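Setting up a pretend market stall, the quick way

Posted by Nawal Badawi, in February, between two other jobs so excuse the typos

What you need: a produce stand with bins, fake veg, a basket for the shopper, a cloth. Prices on card if you have time. I gave myself 30 minutes and went over.

Step 1. Basket first. Clear a spot on a small table near the stand and park the basket there, empty, handle up. Shoppers start here. Don't fill it "to look nice", they only tip it out again.

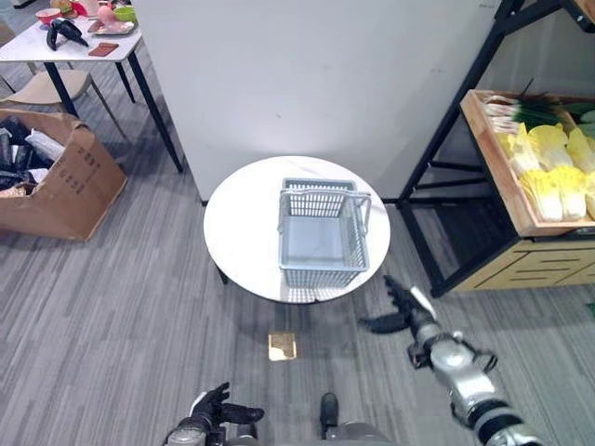 Do I need a proper shopping basket?
Any light basket with a handle works, as long as a kid can carry it one-handed when it's half full. Skip anything with sharp edges on the rim.

Step 2. Wipe the bins. Dry cloth. Damp if sticky, then wait. Fake veg picks up dust like you wouldnt believe, so give that a wipe too.

Step 3. Sort before you load. Everything out on the floor in heaps, one heap per kind. Broken stalks and peeling paint go in a bag for fixing. Naheed Siddiqui does ours with craft glue, leaves it overnight, good as new.

Step 4. Load the bins. Long stuff like cucumbers at the back, shorter stuff in front. Two kinds can share a bin if the colors are far apart. Cucumbers with carrots, yes. Sweet potatoes behind tomatoes, yes. Cucumbers with bitter melon, no, too much green, give them a bin each. Beans all lying the same way or they tangle. Small potatoes just get poured in and patted flat.

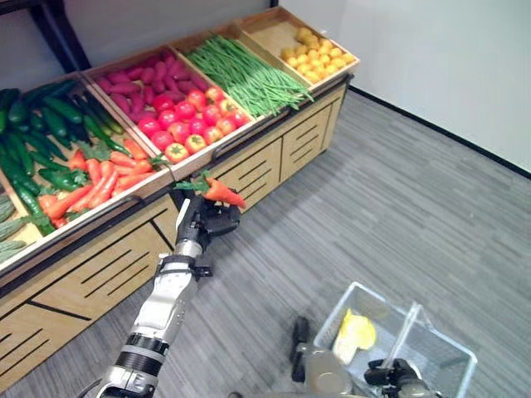 Giltdale Play Corner Notes, Issue 12

Step 5. Check from shopper height. Crouch. If you can't see what's in the bin, neither can a five year old. Pull things forward to the front lip. Heaps should look generous but not roll off when one gets taken.

Step 6. The end tray. Leafy veg goes here, big pieces, so only a few. Lay them side by side, stalk ends the same way, and let a bit of the tray show. Crammed in they catch on each other and come out in a clump. Dark bumpy veg can go tight together on the other side of the divider, no problem there.

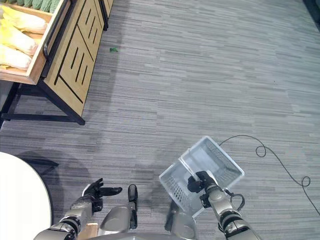

Leafy veg in the end tray, stalks to the right.

Step 7. Floor. Walk the front of the stand and pick up strays. Keep it clear, shoppers back up without looking.

Prices: whole numbers only. Card, thick marker, tape on the back. I tried cents once, big mistake, line went nowhere.

Putting away: reverse order, beans first becuase they go missing. Basket back on its table, empty. Lids on if your bins have them.

Spare cards are in the Abella folder, top shelf. Refill the tape when you use the last of it, please.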